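Gallery: the small bathroom at Enddale

Home | The house | Rooms | Garden | Getting here | Write to us

Updated June 5, 2021

Several of you have asked what became of the small bathroom, the one at the top of the back stairs that used to have the brown carpet, and I have been promising to put something up for so long that my sister has stopped reminding me. So this page is for her, and for the people who stayed with us in the carpet years and were too polite to mention it, and for anybody who is thinking of doing up a little room of their own and would like to know how one went.

I should say at the start that I am not a decorator. I have opinions about towels and I can hold a tape measure, and the rest was done by people who know what they are doing, mostly the Leblanc brothers from Geltthorpe, with a good deal of tea going up and down the stairs. They were with us for 12 working days, spread over rather more weeks than that, as these things are.

The room itself is an awkward shape. It was a linen store once, then a box room, and when my parents-in-law had the plumbing brought up they put the bath where the shelves had been and simply squeezed everything else in round it. You had to shut the door before you could stand at the basin, and if you were tall you had to bend your knees to see your face. I lived with it quite happily for years. You do get fond of these things, and I can still find the light cord in the dark by reaching for where it used to be.

What finally moved us was the floor. There was a soft patch beside the bath that you learned to step over, and one September a visiting uncle did not step over it. He was perfectly all right and has dined out on it ever since, but it did mean the carpet had to come up, and once the carpet was up there was no pretending about the rest. Under it we found two layers of lino, a green and a much prettier blue, and a 1950s knitting pattern folded flat between them for a matinee jacket. I have kept the pattern. I have not knitted the jacket.

Solange Delorme came and helped us plan it. She did the kitchen for friends over at the mill and I had admired it shamelessly for a whole winter before I asked for her number. She walked in, stood in the middle, turned all the way round once and said that the room wanted to be quieter. I had arrived with a folder full of patterned tiles, fish on some of them, and I put the folder down behind the door and didn't mention it again until much later, when she laughed and said the fish might have been rather nice in a cloakroom.

So we went for quiet. Plain walls, a proper slab to put things down on, a basin you could wash a jumper in, and nothing on the floor that would mind a puddle. The bath stayed where it was, being the one thing in the room that had never given any trouble, and it got new feet of its own and a good scrub.

THE BASIN SIDE

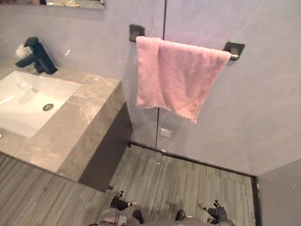 Colour was what we argued about most, my husband and I, and we argued about it pleasantly for the best part of a month. He wanted white. I wanted anything but white, having grown up in a house where every room was magnolia and you could only tell the seasons by the curtains. We had sample pots lined up on the landing windowsill and patches painted on the backs of old wallpaper rolls, and we carried them in and out at breakfast and at teatime to see what the light did. In the end Solange brought over a board done in a plaster finish called Ivia, and that settled it in an afternoon. It is a grey with some lavender in it, and a bit cloudy, so that it never looks like one flat sheet of paint, and I find it very restful first thing. The pink towel was my contribution. I had bought it for quite another room, hung it on the rail because my hands were full, and when I came back up I thought, well, that stays.

The wall has already picked up a few little scuffs, and I have decided not to mind. The younger Mr Leblanc told me that a matt wall shows everything for the first year and after that you stop looking, and I am working on the second half of that. A damp cloth and no scrubbing, he said, and on no account one of those magic sponges, which take the mark away and leave you a shiny patch to remember it by.

ABOUT THE TAP

We get more questions about the black tap than about anything else in the house, including the dog. It is a square sort of thing with one lever on the top, and I was very doubtful when it came out of the box. It looked to me like something off a camera. But against the marble it is just right, and it does mean that the washing-up-liquid sort of cleaning, where you polish and polish and it still looks smeary, has gone from my life. What you do have to do is wipe it down in a hard water district, and ours is as hard as they come. I keep a cloth under the sink and give it a rub when I brush my teeth. If you leave it a week you get a chalky line round the bottom, and a little warm vinegar on a rag will have that off, so long as you keep the vinegar well away from the marble. I cannot say that strongly enough. My neighbour did not keep hers away from her marble, and she has a very nice soap dish standing there now.

ABOUT THE SLAB

The marble is a beige-grey with soft veins in it, and we chose it from the offcuts. If you only take one thing away from this page, let it be that! We went to the stone yard at Geltthorpe meaning to order a piece, and I had been quoted 700 pounds over the telephone and was feeling rather sick about it. The man there asked how big our bathroom was, and when I told him he walked us round to a rack at the back where the ends of other people's kitchens are kept. Ours was leaning against the wall with a chalk number on it. It had been waiting there for two years, he said, because it was too short for a worktop and too good to break up. We paid a great deal less than the telephone price and he threw in the cutting of the hole.

I wanted the basin set in from underneath, so that you can sweep the drips straight off the top into it with the side of your hand. It is a small pleasure and I have it several times a day. The old one had a raised rim with a groove all the way round, and there was always something living in the groove.

ABOUT THE FLOOR

The floor is grey with a wood grain and I was the one who held out for it. Everybody else was for tiles. But I am in and out of that room in bare feet, and so are the grandchildren, and I remember tiles in January from my own grandmother's house far too well. It sweeps easily, and talcum powder, which we still use in quantity, does not show on it at all.

ABOUT THE RAIL

Rails are worth more thought than they get. Ours was going to go up by the door, where the hook used to be, and Solange made me stand at where the basin would be, shut my eyes and reach out for a towel. My hand went to the wall beside me, of course, and that is where the rail is. It is short, and takes a hand towel comfortably. Bath towels live on a heated one by the bath, which was an extravagance and was also my husband's only request.

He would like it recorded that he fixed the rail brackets himself, and that the job needed 8 screws and three trips to the ironmonger. I have recorded it.

THINGS WE WOULD DO DIFFERENTLY

I would have put in a second shelf. There is one, above the bath, and it filled up on the first evening and has been full ever since. I would also have measured the door before ordering the cabinet, and I will say no more about that except that the banister has been mended very neatly.

And I would have kept a piece of the blue lino. I thought of it the day after the skip had gone. There must have been a good square yard without a mark on it, and my mother-in-law, who turned 70 the year it was laid over with the green, always said it was the nicest floor in the house and that she had been overruled.

The matching page for the back bedroom is coming along, and I am hoping to have it up once the curtains are hemmed. If you have stayed here and have a photograph of the old bathroom, carpet and all, do please send it to us through the Write to us page. We took hundreds of the garden in those years and not a single one in there.

Back to Rooms | Next: The landing cupboard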